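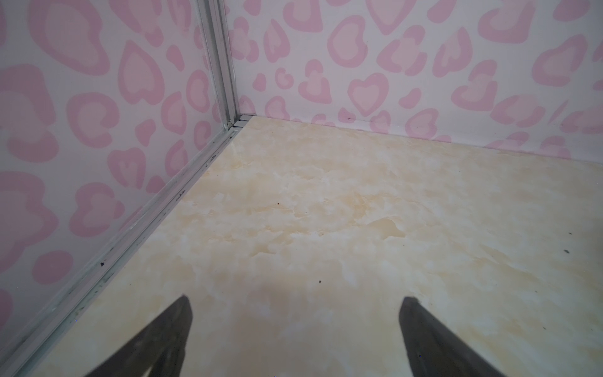
Figure 4. Open gripper at the corner post.

Section 3. Setting Up the Crumb Chore

People always ask us whether the Skistidetti can clean a counter yet. Our answer is a friendly "partly." It will pick up a sponge and wipe a flat panel quite nicely, but corners still give it trouble, so please stay close by for your first few runs.

1. Clear the work surface and open the gripper all the way.
2. Set the wiping speed to 18.
3. Press Teach and guide the arm to the corner by hand — slowly, please.

CAUTION: Keep your hands outside the enclosure once the arm is live. 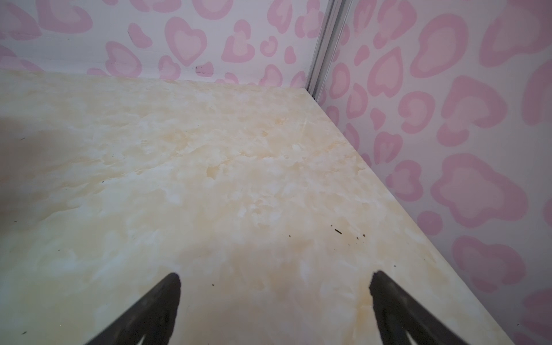 Wiping is still the chore where a person beats the machine, and Tumaini Mwaipopo on our test bench will happily tell you so. Small, dark specks like the short line of crumbs near the right edge are what you should use for practice. Run the program, look again, and repeat step 3 if any are left.

NOTE: Saved positions are kept for 342 runs, after which you will need to teach the corner again.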